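FOR RELEASE: APRIL

Madora brings out a grey towel that's made to be folded (and I've folded a lot of them)

Hello from the workroom at Mostano! I'm Drahomíra Hrnčiar, I look after the towels and bed linen here, and I've been asked to write this one myself, so please forgive me if it rambles a bit. We have a new towel. It's called the Madora, it's a soft grey with a touch of green in it, and it goes on sale this April in our shop at Imley and through everyone who already stocks our linen.
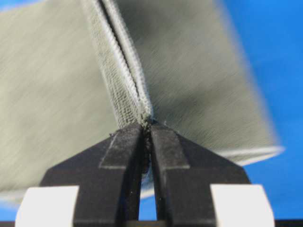 Reading time: 4 mins

I should say where it came from. Last year we sent a card out with every parcel asking people what annoyed them about their towels. We got 1,000 cards back, which was lovely and also meant I spent most of the autumn at my kitchen table with a pot of tea and a biscuit tin full of other people's grumbles. I was expecting fluff. I was expecting colours that go pale in the wash. We did get those, but 980 of the cards said something about folding or cupboards! Towels that won't sit square, towels that slide off the pile, towels that come out of the airing cupboard looking as if the dog has been in there.

So we started with the fold and worked backwards. The Madora is long and fairly narrow, with a thin hem in a lighter grey going along its edges. I fought for that pale hem. When you're matching one edge to another you want something to aim at, and on our old grey towels (the Mulder range, which some of you will have had for years) the hem was the same colour as the rest and you were more or less guessing, especially on a dark morning. With the Madora you can see straight away if one layer has wandered off to the side of the other.

The pile gave us the most trouble. People want a towel to feel thick, and so do I, but a very deep pile makes a fat, bouncy fold that opens itself up again as soon as your back is turned. We went through a good many samples before settling on a softer, shorter one. It still feels plush against your face, and it lies down when you ask it to. My sister has had an early sample in her bathroom since before Christmas and refuses to give it back.

I do most of my folding on a bright blue cloth, by the way. Grey on blue is very easy on the eyes, and any bit of lint or loose thread shows up at once, so I can snip it off before the towel goes in the finished pile. If you've got a plain cloth in a strong colour at home, put it over the table or the bed and try it.

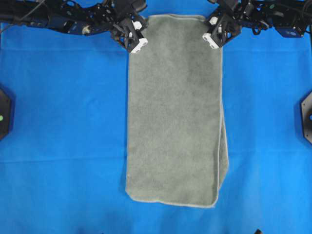

Start at the top, with a corner in each hand, and give the towel a little pull outwards until the edge between your hands is straight. Lay it down from there and smooth it towards you with the flat of your arm. Bring one long side over to meet the other, pale hem to pale hem. If a strip of the under layer is peeping out, don't start again, just slip your fingers in and ease it across. Then fold it in half from the bottom, and once more if your shelves are shallow like mine. Press the air out with both hands and put it away with the folded edge facing you.

A few practical bits. We've made a first run of 200 for the Imley shop, and the stockists' deliveries follow later in the month. There are 2 sizes, hand and bath, both in the same grey. Wash them once before you use them, on their own or with other greys, and please leave out the fabric softener, it does the pile no good at all. A good shake before hanging helps as well. They can be tumbled on low, though I like mine on the line if the weather's behaving.

The Mulder towels are staying until what we have is gone, and they'll sit quite happily on the same shelf as the new ones if you're topping up a set. Several people have already asked me about a Madora bath mat. I'd love to do one! We've got a sample on the go but the corners keep curling and I won't put it out until they stop.

If you write about homes or laundry and would like a towel to try, ask for me by name at the Mostano press desk and tell me which size. I'm also in the shop from ten in the morning for the whole of launch week, with a table and a heap of towels, and you're very welcome to come and fold a few with me. The kettle's in the back room.

Press contact: Drahomíra Hrnčiar, Towels and Bed Linen, Mostano, Imley

ENDS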